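The Long Bench at Corkodden

On a Thursday in February, a little after six in the morning, the lights are already on at the Corkodden handball hall, and Leif Hviid is dragging a bag of balls across the floor with one hand and holding his coffee in the other. Practice doesn't start until seven. He likes the hour to himself, he tells me, and then he talks happily through nearly all of it.

Hviid has coached the Corkodden women for 18 seasons, which is long enough that two of his current players are daughters of women he coached in his first year (one of them, a left wing with a wicked low shot, has her mother's habit of arguing every whistle). He played a little himself, over at Pokholm, mostly in goal and mostly, he says, because he was the tallest boy in the room and didn't duck.

What people in the league talk about is his bench. Most coaches at this level find seven players they trust and run them until they drop. Hviid changes his lineup all game long, sometimes swapping three at once, and everybody who suits up can expect to play before halftime. It drove the fans a bit crazy in the early years, and there are still a few gentlemen in the upper rows who will tell you it cost the club the final against Sestley.

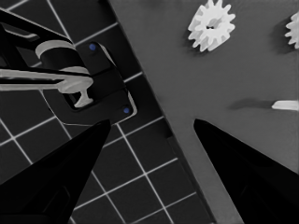
A grid pattern meets a second surface along a slanted line.

He doesn't really disagree with them about Sestley. Corkodden lost that one 32 to 31, with a second-string pivot on the court for the last two minutes, and he has watched the tape more often than he'd like to admit. "She was open, she took the shot, she hit the post," he says. "I'd put her in again tomorrow." She stayed with the club, by the way, and is captain now.

The crowd that night was 2,577, still the biggest the hall has held, and a good many of them came back. So did the sponsor, Thoroddsen, whose name has been on the green jerseys ever since.

By five to seven the players are wandering in with wet hair and enormous scarves, and somebody has put on music that Hviid pretends to hate. He sets his cup down on the scorer's table and blows the whistle. The first drill is passing in pairs, and he has them change partners after every round.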